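Imprimir | Enviar por correo electrónico

4.3. El orden de la compra y la cesta como categoría

Conviene empezar por lo que los datos no permiten afirmar. La literatura divulgativa sobre organización doméstica repite que separar frutas y hortalizas nada más llegar a casa reduce el desperdicio, y suele remitir para ello al informe de Cozma, donde la recomendación figura sin medición alguna que la respalde. Pascu y Tănase retomaron después la idea con un cuestionario de 1369 respuestas, pero preguntaron a los participantes si se consideraban ordenados y cuánto creían tirar. Que ambas cosas aparezcan asociadas dice algo sobre la imagen que la gente tiene de sí misma. Sobre las hortalizas dice bastante menos.

Nuestro trabajo partía de una pregunta más modesta: qué criterio siguen las personas cuando vacían la compra sobre una mesa y disponen de un único recipiente. Se visitaron 70 hogares en el mes de agosto. A cada uno se le entregó un surtido de productos frescos y se pidió que los guardara como lo haría normalmente, consigna que, lo reconocemos, ya contiene el problema. Quien guarda verduras ante dos investigadoras con libreta no guarda como lo haría normalmente.

Con esa reserva, el resultado más estable fue la ausencia de un criterio único. Kaneko propuso clasificar las decisiones según tres ejes (familia botánica, uso culinario y resistencia al golpe), y durante la codificación los tres se solaparon de manera incómoda. Una misma persona apartaba la fruta madura por miedo a que se aplastara y, un momento después, justificaba el gesto diciendo que «la fruta va con la fruta». La explicación posterior no coincide necesariamente con el motivo, y no disponemos de un procedimiento que permita distinguirlos. Robles sostuvo en las reuniones de codificación que el eje de la resistencia bastaba para ordenar la mayoría de los casos; la segunda codificadora, Toma, no lo veía así, y el desacuerdo se mantiene en la tabla del anexo.

Tampoco el recipiente es neutro. Los manuales de Grirnier aconsejan fibras trenzadas porque «dejan respirar» el producto, expresión que no hemos encontrado definida en ninguna de sus ediciones. Puede que un cesto abierto ventile mejor que una bolsa cerrada; que esa diferencia importe en una cocina corriente, donde el contenido se consume en pocos días, está por demostrar. En el material del proyecto Vasen se usaron recipientes de 500 gramos de peso propio, y los autores atribuyen al trenzado unos efectos que podrían deberse igualmente a la forma o a la altura del borde.
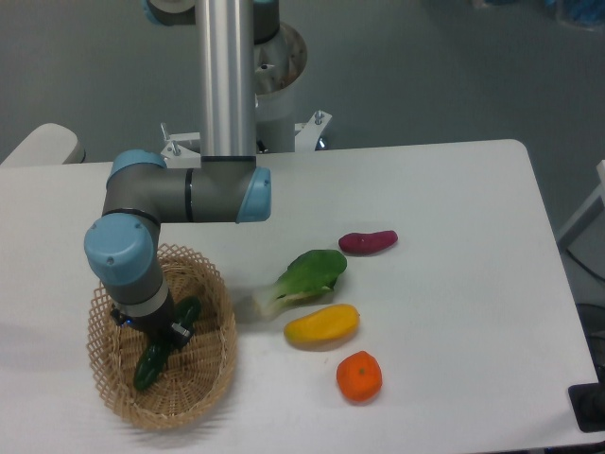
Figura 2. Pepino en una cesta ovalada de mimbre; boniato, bok choy, mango y mandarina sobre la mesa.

La separación entre frutas y hortalizas, que parece evidente en el papel, se complica en cuanto hay piezas concretas que repartir. Para el uso culinario, el pepino es hortaliza; para la botánica, fruto. En la figura 2 es lo que ocupa la cesta, mientras que el boniato y el bok choy siguen sobre la mesa junto al mango y la mandarina, de modo que la disposición es compatible con varias reglas y no confirma ninguna. Quien quisiera ver en ella el comienzo de un grupo de hortalizas podría hacerlo, y quien prefiriera hablar de piezas alargadas tendría que explicar el boniato, también alargado y todavía fuera. Un estado intermedio admite demasiadas lecturas. Por eso no hemos tratado este tipo de imagen como prueba de un criterio.

Stolent objetará que el orden final sí resulta informativo. Lo es en parte, aunque el orden final depende también del espacio que queda, y una pieza puede terminar fuera del cesto por la simple razón de que ya no cabía. Para separar ambas causas habría que repetir la tarea con recipientes de distinta capacidad y el mismo surtido, cosa que no hicimos. Los porcentajes del apartado siguiente deben leerse con esa limitación.

Última actualización: 16/10/2019

Imprimir | Enviar por correo electrónico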